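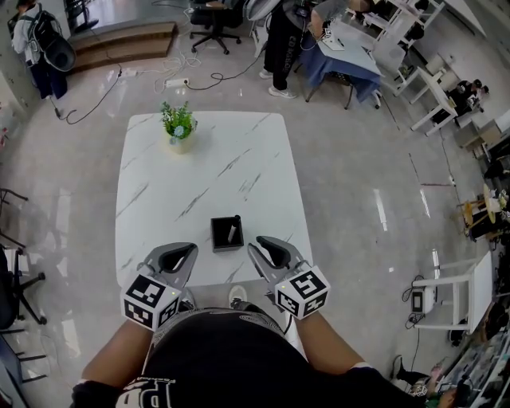
Potted plant with a light-blue flower on a white, gray-veined tabletop.

Tallus Houseplant Watering Log

Tallus is a plain CSV of watering records for potted plants kept indoors in the towns of Flestel and Dullby. It has 2,210 rows covering 80 plants.

Files
log.csv: one row per watering
plants.csv: plant ID, common name, pot width, window direction
notes.txt: free text from the growers

Columns in log.csv
plant_id, date, water_ml, soil_before (dry, damp or wet), feed (yes or no)

Known problems
Water amounts for 22 rows in July were entered in cups and have been left blank. Three plants were repotted and kept their old IDs. Room temperature was not recorded.

License
Free to use and share. Please cite as "Nowicki, Tallus Watering Log."

Last updated 19th October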